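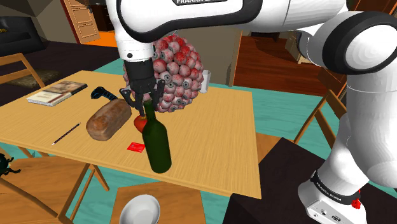
Drenix open day, June -- notes on the tabletop demo

kestrel_bay
Posted 9:14 am

I went to the Drenix open day and sat through the simulated pick demo twice. Writing it up while I still have my notes. The arm is a Franka, the task is a cluttered dining table, and the operator types in what should be picked up. Bottle, apple and bread were all on the list. The object set is Mimley, which explains the giant ball of eyeballs at the back. Planner is Brinoditz.

Their handout claims 1195 logged trials. It does not give a success rate per object, only one overall colour-coded chart with no scale on it.

torque_limit
Posted 9:40 am

Which grasp were they using on the bottle? The gripper is sitting straight over the neck. With an apple tucked in beside it I would come in from the side, lower down on the body.

kestrel_bay
Posted 9:52 am

Top-down for everything in the first session. In the second they switched on side grasps and the planning time went from 2 seconds to 23. The presenter was Dennis Ellwood and he was upfront about that. His view is that the chairs are the problem, as the collision model treats each one as a solid block.

millrace
Posted 10:31 am

I was there too and I don't agree that it showed much. It is a render. No friction to speak of, no cable drag, no glare off a green bottle. A depth camera has a hard time with dark glass and they skipped that part entirely. If you invite 50 people to an open day, put real hardware on the bench.

torque_limit
Posted 10:48 am

They said in the invitation that it would be simulation only. You can test reach and clutter handling that way, and nothing else was promised.

millrace
Posted 11:05 am

Then test it on clutter I'd find in a kitchen. Bread and a pencil, fine. I don't own an eyeball cluster.

old_harness
Posted 11:37 am

The odd shapes are useful. A planner tuned on boxes and cylinders falls over when it meets something lumpy. We ran the Deák set on ours last year and the flat items were the worst by far -- cards especially. Did they try the red card near the bottle?

kestrel_bay
Posted 12:02 pm

Someone asked for it. Two attempts, both missed. The fingers closed above the surface each time. Ellwood put it down to the table clearance margin, which is set globally and can't be changed per object in the current build.

old_harness
Posted 12:10 pm

Same fault we had. Lower the margin and you start scraping the table. We ended up sliding cards to the edge first.

millrace
Posted 12:26 pm

Fair enough, that is a more useful result than the chart. Is the trial log going to be released, or only the handout?

kestrel_bay
Posted 12:41 pm

I asked. The log is to go up with the next build, no date given. I'll scan the handout tonight and attach it to this thread.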